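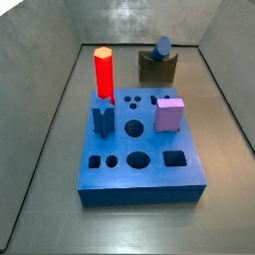
Does a high success rate show that a robot can handle objects reliably?
Only if the maker also says what was counted as a success, how many attempts were left out and who put the parts back between tries.

Flemmont publishes reporting rules for robot handling trials and asks buyers to read the small print

FLEMMONT, February — Flemmont, an independent test house for small automation, has published a set of reporting rules for manipulation trials. The rules, called Drirkareck, apply to any trial in which a robot arm picks up, moves or places loose parts. They are free to use, and Flemmont will not sell a badge or certificate to go with them.

Drirkareck has 7 clauses. Most of them deal with what gets written down, and very little with how well the robot performs. Flemmont takes the view that the trade has plenty of performance figures already and too few that can be checked.

"A percentage on a brochure is a claim," the introduction to the rules says. "We would like to see the attempts behind it, including the dull ones and the bad ones."

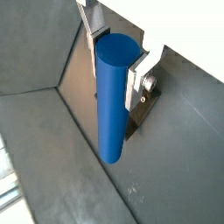 A blue cylinder held upright between the gripper fingers, clear of the floor.

Under the first clause, a lift and a placement must be reported as separate results. A part that has left the floor has been lifted, and no more may be said of it until it has been put where the task requires. Flemmont reviewed trial reports from several suppliers before drafting the rules and found the two results merged in most of them, usually to the supplier's advantage.

The second clause sets a minimum of 50 attempts per part shape. Results for easy and awkward shapes may not be pooled. A cube and a star are different jobs for a two-finger gripper, and an average of the two tells a buyer very little about either.

Other clauses require each manual reset to be logged, starting positions to be fixed in advance and all failed attempts to be kept on file with their pictures. Stopping a run early and starting again counts as a failure.

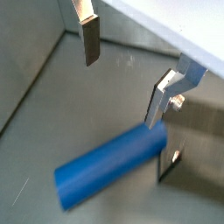 Gripper fingers spread at a cylinder lying on the enclosure floor.

Flemmont is less sure about how to score a near miss. Kollix, which makes grippers, argued during drafting that a second try within the same run should count as a success. Tamiru, a maker of training enclosures, wanted it counted as a failure. The published text allows a second try but makes the supplier list it in its own column. Neither company got what it asked for.

The rules have limits, and the document says so. A clean report from a plain grey enclosure says nothing about a cluttered bench, poor light or a worn finger pad. Nor does Drirkareck cover safety around people, for which suppliers must still meet the law and the standards that apply to their machines. Flemmont advises buyers to be wary of any firm that presents a Drirkareck report as proof of either.

Comments on the text are open for 40 days. Suppliers who object to a clause are asked to send their trial logs along with the objection — summaries will not be accepted.

Notes to editors
Flemmont tests small automation equipment for buyers and takes no payment from the makers of the equipment it tests. Kollix and Tamiru commented on the draft and did not pay towards it.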